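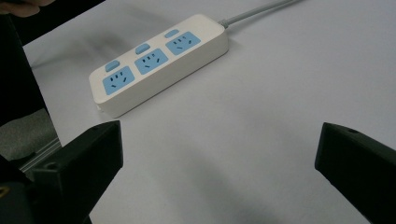
Slide 1. Three-outlet power strip, one switch for each outlet.

Speaker notes: Electrical Load in Older Residence Halls
Cheetham Housing Office, session for hall managers
Oct 26, 2019

Opening (leave slide 1 up)
Good morning, and welcome on behalf of the Cheetham Housing Office. This session covers the wiring in our older halls, the revised rules on student appliances, and the inspection schedule that begins in March. Questions will be taken at the end of each part.

Slide 2. The buildings
Terkden Hall and Clitov House were wired for a desk lamp, a radio and very little else. Terkden was last rewired in 2004. Clitov still has its original circuits on the upper floors. In both buildings, several bedrooms share one breaker, so a tripped circuit usually affects residents who had no part in causing it.
Pause here. Managers from Clitov may wish to comment on the outages last winter.

Slide 3. What the load looks like
A laptop charger and a lamp together draw well under 200 watts. A small space heater on its low setting can draw 1000 watts by itself. Two heaters on a shared circuit, with a hair dryer in the next room, will often be enough to trip it.
Stress that adding outlets to a room does not add capacity to the circuit. Many residents believe that it does, and the printed handbook has never addressed the point.

Slide 4. Revised rules
Space heaters and hot plates are no longer permitted in bedrooms. Power strips are permitted, one to a wall outlet, and may not be plugged into one another. Cords may not run under rugs or through doorways. Medical equipment is exempt, but must be registered with the front desk so that the room can be placed on a suitable circuit.
Read the medical exemption aloud in full.

Slide 5. Inspections
Gakero has been retained to inspect both halls. Residents will receive 72 hours of written notice before an inspector enters a room. Managers are asked to post the notice on each floor as well. Items that break the rules will be tagged and held at the front desk until the end of term. No fines will be issued in the first round.

Slide 6. Reporting
Please report warm outlet covers, buzzing switches and repeated trips on the day they are noticed. Do not reset a breaker more than once. Forms are on the table by the door, and completed forms go to the Housing Office, second floor.
Take questions, then break for coffee.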